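翻新线处理器装取数据集 说明文件

版本：2
整理：Natsumi Sugiyama
日期：2023-09-04

这个仓库收的是 Sellmont 翻新车间里机械臂给台式机主板装、取处理器的操作数据，还有车间同事在同一段时间写下的交接记录。做机器人的人多半冲着前一半来，我自己更喜欢后一半。两半放在一起看，才知道一台机械臂进了车间以后，旁边的人每天的活儿变成了什么样。
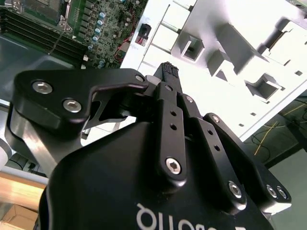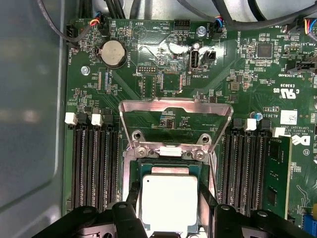

一、为什么有这份数据

Sellmont 收企业淘汰下来的旧电脑，拆检、换件、测试，然后再卖出去或者捐给学校。车间里最费神的工位一直是主板工位。处理器要从插座里取出来，清掉旧硅脂，查触点，再装回去或者换一颗。动作很小，力气也很小，可是一整天都得低着头，眼睛离插座很近。老同事里好几位有颈椎的毛病，新人又怕碰坏触针，第一个月几乎都不敢放手做。

我们想试试把这一步里最重复的部分交给机械臂。项目内部叫 Jedum，软件部分叫 Dogbe。名字没有什么含义，是当时从一张旧货架标签上抄来的，后来大家叫顺口了就没改。

这件事从一开始就是和工位上的人一起做的，我特别高兴能这样做。夹爪怎么靠近、先停在哪里、什么时候该叫人，全是他们一遍遍说出来、改出来的。数据里有不少“失败”的片段，标注里的失败原因也是他们写的，写得比我们工程师清楚多了。

二、内容

全部数据共 800 段操作，分成 4 类任务：

取出：打开压板，把处理器从插座中取走。
放入：把处理器送到插座上方，对准，放下。
压合：合上压板，扣好拉杆。
检查：夹爪不接触任何部件，只移动到几个固定位置看一遍。

每段操作包含腕部相机画面、关节角度、夹爪开合量、末端受力，以及一个文字备注。备注由当班同事用中文写，长短不一，没有统一格式。我们讨论过要不要整理成固定的选项，最后决定保留原文。像“压板没全开，它以为开了”这种话，变成一个编号就可惜了。

交接记录放在 handover 目录，按班次分文件，纯文本。里面的姓名已经换成工位代号，提到家里事情、请假原因的句子已经删去，删去的地方用省略号标出。

三、目录

episodes/ 操作数据，每段一个文件夹
labels/ 任务类别、成败标记、失败原因
handover/ 交接记录
calib/ 相机和夹爪的标定文件
tools/ 读取和回放脚本
CHANGES 修改记录

四、怎么开始用

先看 tools 里的回放脚本，随便挑一段放一遍。建议从“检查”类开始，画面稳，容易看懂相机和夹爪之间的位置关系。然后再看“放入”。“放入”最难，也最有意思，处理器下方几毫米的高度差在画面里很不明显，要和受力曲线对着看。

训练和测试的划分写在 labels/split.txt。我们按机箱划分，同一台机箱的操作只会出现在一边。请不要随机打乱后再分，否则同一块主板会同时出现在训练和测试里，成绩会好看得不真实。

标定文件只对同一个目录下注明的批次有效。夹爪拆下来保养过，装回去以后位置有一点偏差，前后两批要用各自的文件。

读取脚本默认跳过没有备注的片段。想全部读入，把配置里的 skip_empty_note 改成 false。

五、工位上的变化

写这一节的时候我问了很多人，下面尽量照他们的说法写。

以前主板工位是一个人从头做到尾。现在机械臂那边做取和放，人负责上机箱、理线、清硅脂、看触点，以及在它停下来的时候判断怎么办。线材一直是人来理。旧机箱里的线千奇百怪，每一台都被前主人折腾过，软的东西机械臂还应付不来。大家对这一点倒是挺自豪的。

低头的时间少了，这是说得最多的一条。走动多了，有人喜欢，有人觉得腿累，所以我们在工位旁边加了可以靠坐的高凳。

也有不那么顺的地方。刚开始那阵子，机械臂一停就会响提示音，隔壁测试工位被吵得够呛，后来改成了灯。还有一位老同事说，看着它慢吞吞地对位，手会痒，很想伸进去帮一把。这话被我们认真地写进了安全规程：对位过程中手不进机箱，要介入先按暂停。慢一点没关系。

岗位方面，参加项目的人都留在原来的班组。其中 2 位同事现在兼做标注和示教，这部分时间计入工时，培训由车间安排。示教是个手艺活，他们做得真好，同样的动作由他们来带，轨迹比我带的顺得多，看回放就看得出来。我现在遇到难对的型号，第一反应是去找他们。

新人的培训也变了。以前师傅做、徒弟看，插座那么小，站在旁边其实看不清什么。现在腕部相机的画面接到屏幕上，几个人可以一起看，一边看一边说。有位新来的同事说，她是看了好多遍回放以后才明白“轻轻放下”到底有多轻。我听了高兴了好几天。

六、标注办法

成败由当班同事当场标，之后由另一位同事看回放复核。两人意见不同的，labels 里保留两个结果，不强行统一。

“成功”的意思是该段动作按要求完成，不代表这台电脑之后能开机。开机测试在另外的工位进行，结果不在本数据中。请不要把成功标记当成主板完好的证据。

失败原因目前常用的有：没夹稳、方向不对、压板没全开、线挡住、光线反光、人工暂停。“人工暂停”不算机械臂的错，也不算人的错，统计时请单独列出。

七、已知的问题

金属件反光很厉害，插座压板附近尤其明显。部分画面里有过曝，我们没有剔除，车间的灯就是那个样子。

机箱以旧款办公台式机为主，新款插座很少。用这些数据训练出来的模型，拿到新机器上要重新验证。

左撇子同事示教的片段比较少，从右侧靠近的动作明显多于从左侧靠近的。下一批会补。

大约有 4 段的时间戳对不齐，受力数据比画面晚，编号列在 CHANGES 里，还没有修。

交接记录里有不少车间叫法，例如“开门”指打开压板，“回家”指夹爪退到起始位置，“请人”指等待人工确认。handover 目录下有一份对照表，遇到表里没有的说法欢迎来问。

八、隐私和同意

收录前，参加的同事都看过自己那部分数据和记录，并签了书面同意。任何人可以随时要求撤下自己的内容，不需要说明理由。撤下后我们会发新版本，也请使用者换用新版本。

所有硬盘在机箱进入本工位之前已经取出，数据中不含任何前用户的文件。

本数据不用于评价个人的速度或表现，使用者也不得这样用。这一条是车间同事提出来的，写进了许可文件的正文。

九、许可和联系

研究和教学可以自由使用，请注明来源。商业使用请先联系我们。

问题和更正请发到仓库的问题区，或者写给 Natsumi Sugiyama。如果你的车间也在做类似的事，特别欢迎来信，我们很想知道别处的交接记录里都写些什么。

下一版计划在 12 月发布，会加入 Sullavard 分部的数据。那边做的是内存和风扇，同事们已经开始写备注了，而且写得很长。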